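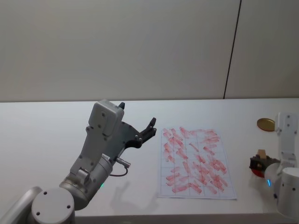

Wall panel joint opening up behind a fixed worktop

I have a long white worktop fixed along a wall made of off-white panels, and the joint between two of the panels is getting worse. The panels were put up in May by a local outfit, Hundton, and painted with matte wall paint. There is nothing mounted on the wall. The joint shows as a thin dark line running down to the back edge of the top, a bit right of the middle, and the panel on the right of it looks slightly darker than the one on the left. I handle paper on this surface and want a clean background, so the line bothers me. At the widest point it takes a 2 mm feeler gauge. Panel length is nearly 8 feet. Can I fill it from the front without removing the worktop, and is the difference in shade a paint problem or a panel problem?
Izzati Siregar
asked June 23, 2026

2 answers

Nabila Purba
Accepted

Yes, you can do it from the front. First find out whether the panels are still moving. Press with a flat hand on each side of the joint, at the top, the middle and just above the worktop. If one side gives, it has come off the framing and filler will crack again. Put screws in along that edge, 25 cm apart, heads just under the surface, and recheck.

If both sides are solid:
Scrape the joint clean and vacuum it out.
Mask the worktop along the back edge.
Fill with a flexible paintable acrylic, not rigid plaster filler. Press it in with a narrow knife and strike it off flush.
Leave it overnight. It will shrink a little, so do a second pass.
If you need to sand, use a fine grit and a block. Flexible filler does not sand well – get it flat while it is soft.
Prime the filled strip, then paint both panels corner to corner.

On the shade: hold a straightedge across the joint. If it rocks, the faces are not in the same plane and the right one is catching less light. Paint will not fix that. If it sits flat, it is probably a different batch or one coat fewer, and a full repaint takes care of it. Spot painting matte over matte nearly always shows as a patch.

Comments

Izzati Siregar: Solid on both sides at the top and middle, some give on the right just above the worktop. Straightedge rocks there too. Will screw it first.

Nabila Purba: Then do the lowest 60 cm and test again before filling.

Sutrisno Tuhumury

I would just put a cover strip on it. Cundus sells white ones, cut to length, stick on. Ten minutes. You will see the strip but you won't see the gap.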